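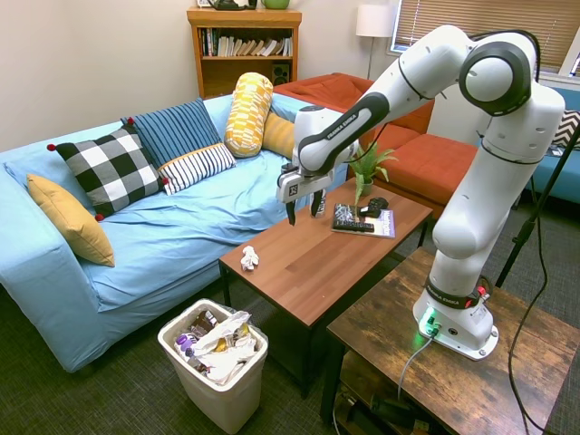

Jornada de puertas abiertas en Tsuji: mi crónica

¡Por fin fui! Llevaba desde febrero queriendo acercarme al taller que Tsuji tiene en Kenoncombe, donde los empleados dedican un sábado al mes a arreglar sillas de ruedas y andadores para gente que no puede pagarse unos nuevos. Me apuntó mi amiga Setsuko Okabe, que trabaja en la oficina de compras, y menos mal, porque las plazas volaron.

Nos recibió Dennis Pearce con café malísimo y bizcocho buenísimo (repetí). Luego nos enseñó la nave: primero el almacén de piezas, después los bancos de soldadura y al final el cuarto de tapizado, que era donde yo me habría quedado a vivir. Este año llevan 128 sillas entregadas, 35 de ellas a la residencia de Clulska, y todavía les quedan 70 en lista de espera.

A mí me pusieron con Toshiko Ueda a cambiar frenos. Yo no había cogido una llave Allen desde que monté la cama de mi hijo, así que imaginaos... La primera rueda me salió torcida y Toshiko la desmontó entera sin decir ni mu. La segunda, ¡perfecta!

Para aparcar, mejor en la calle de atrás, y llevad ropa vieja, que la grasa no sale. Setsuko ya me ha apuntado otra vez, y ahora quiero probar con el tapizado.

Utilizamos cookies propias y de terceros para mejorar tu experiencia. Aceptar | Configurar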